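We use cookies to improve your experience on this site. Accept all | Manage preferences

Learning when to close: timing and perception in the Pivach grasp planner
Speaker notes, Stonmont technical seminar, 5 February 2026
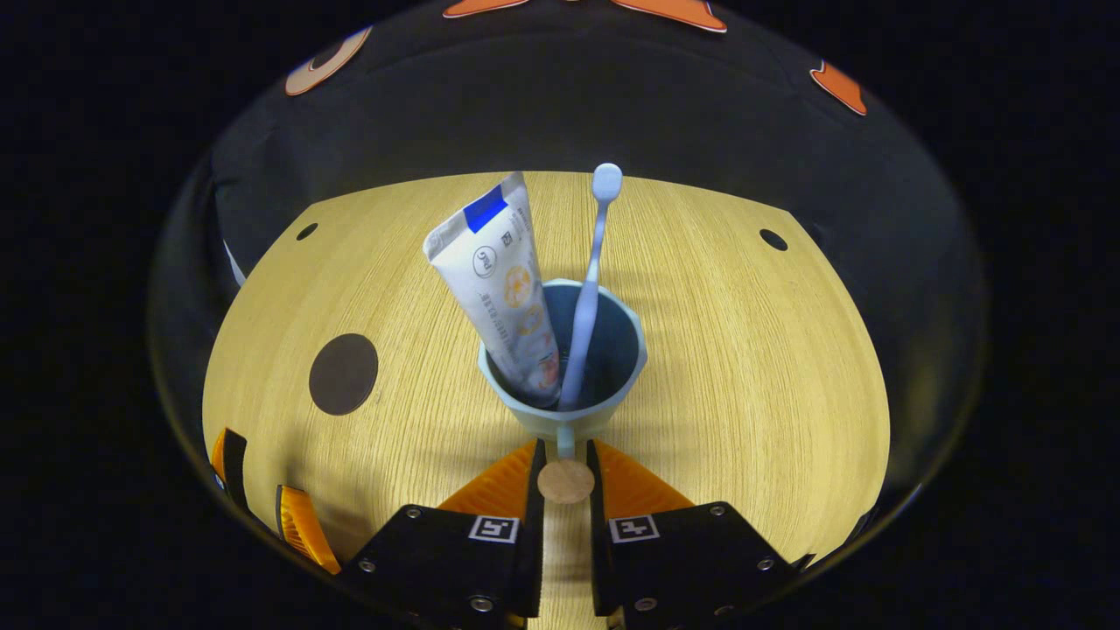 Why does the planner need its own estimate of delay?
Every camera reading describes a moment that has already passed by the time the controller acts on it. If the planner does not know how old the reading is, it will send the fingers to where the object was.

Slide 2. Opening
Thank the hosts at Stonmont. State that the talk covers software only and that hardware questions will be taken at the end. Mention that the work was carried out jointly with Flititz, which maintains the logging tools.

Slide 3. The task
The cup on the slide has a toothbrush and a toothpaste tube standing in it. The handle faces the fingers. For the planner this is one object to be held and two that may move in relation to it. Our first version treated all three as a single rigid shape. Explain that this was acceptable for slow movements and poor for anything else.

Slide 4. Wide view, strong curvature
Pause on the lens model. Straight edges bow outward in the raw view, and an early calibration fitted the centre well and the outer area badly. We now fit the full curve and give less weight to points near the dark border. The square markers on the fingers are used to recover the opening width in each reading. Say clearly that width is read from the markers and that no motor encoder is involved.

Slide 5. Data
The training set holds 719 recordings. Of these, 11 were set aside before training because the clock on the camera and the clock on the logger disagreed. Do not go into the clock fault unless asked. The Lamptey format stores both times side by side, and the tool refuses to merge a recording if either is missing.

Slide 6. Measured delay
On our test machine the delay from exposure to command was nearly 300 milliseconds before the changes. Most of it was spent waiting in a queue. We removed the queue and kept only the newest reading. Remind the audience that this figure belongs to our set-up and should be measured again elsewhere.

Slide 7. Planning in short sections
The planner puts out eight future positions at a time. Those whose time has already passed are dropped, and the controller begins from the first one that can still be reached. Show the plot with dropping switched off, then with it switched on. Allow time here, as this slide drew the most questions at the January rehearsal.

Slide 8. Known limits
Thin handles remain difficult. When the fingers cover the handle from the camera, the estimate drifts towards the body of the cup. We have tried holding the last good estimate, with mixed results. Pivach does not yet report its own confidence, and users should not read the smoothness of a path as a sign that it is correct.

Slide 9. Release
The planner and the calibration scripts will be issued together. The recordings will follow once Flititz has completed its checks. Leave the contact slide up during questions.

If time is short, omit slide 4 and go straight to the data.

14 shares | 2 comments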